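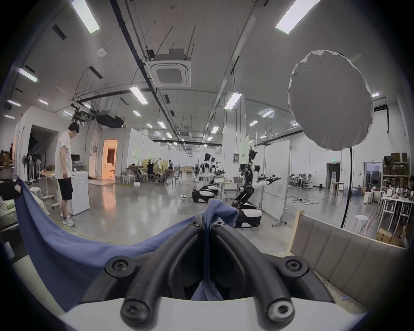

Blue cloth held between the two fingers of the hand-held gripper, robots parked further back.

Teaching by Hand: the Cloth Sessions
Posted 7/16/21 by Bujar Todorova

Most of what we do at Cleleck is show a task by hand and let the software learn from the recordings. The person doing the task works with a gripper tool of the same kind each time, so the grasp on the recording is one a machine can repeat. Cloth was the Muvutura project's second subject, after cups.

The cloth work started in February. We aimed for 40 demonstrations per person and ended with 174 usable ones in all. Pinching a fold is the easy part – keeping hold of it while the rest of the fabric swings takes practice.

New people get 2 short practice rounds before anything is saved. They are asked to move at normal speed and to start over if the cloth slips. Remote control sessions are listed separately, under Zindale.

More galleries: Cups and Lids, Drawers, Remote Control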